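Journal > Long Walks > Preparation

Home | Entries | Gear Notes | Routes | Contact

July, evening

Weighed everything again after supper. The kitchen scale tops out well below what I need, so each item went on separately and the numbers were added on paper. The stove with its windshield is 580 grams. The sleeping bag is 800 without its stuff sack, and I have decided to leave the stuff sack at home and push the bag straight into the bottom of the pack, where it fills the corners better.

The route is settled as far as Wirano. It is 165 kilometers by the lower path, which follows the river for most of the way and crosses it twice. The upper path is shorter on the map but has no reliable water between the second pass and the Jalali hut, and the spring marked there was dry when I went through last summer. I plan on 8 days with no rest day. If the knee complains I can stop at Butell and take the bus back.

Food is the part I keep getting wrong. Last year I carried too much bread and not enough fat, and by the fourth afternoon I was eating margarine off a spoon. This time the base is oats, rice, hard cheese and peanuts, packed by day in paper bags with the day written on the outside. Lunch is eaten in two halves, one before noon and one after.

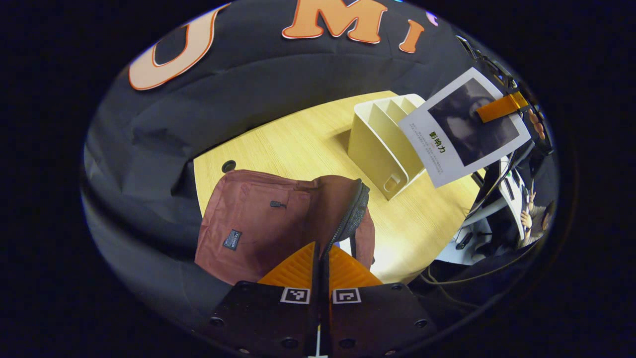 Water treatment remains undecided. The filter is faster, but it must not freeze once it has been used, and the nights above the tree line can still drop low enough for that. Tablets weigh almost nothing and take half an hour to work. I will probably carry the filter, sleep with it inside the bag, and keep one strip of tablets in the first aid kit.

Resealed the tent seams this afternoon with the Remeck sealant. Two thin coats, brushed on from the outside, with four hours between them. The instructions ask for one thick coat, but the one I put on two years ago peeled along the ridge. The tent is hanging over the bathtub until morning.

Boots are dry and waxed. The left lace is worn at the third hook and I have put a new pair in. The old laces go along as cord.

Still to do: print the bus times, cut the spare guy line, call the hut and ask whether they take cards. Bed at ten.

Comments

ridgeline_k: The Jalali hut was cash only when I stayed there. Bring small bills.

mossfoot: Does the lower path still flood at the second crossing? We had to wait until morning for it to go down.

tarp and pole: Agree on two thin coats. Dust the seams with talc before you pack the tent or they stick together.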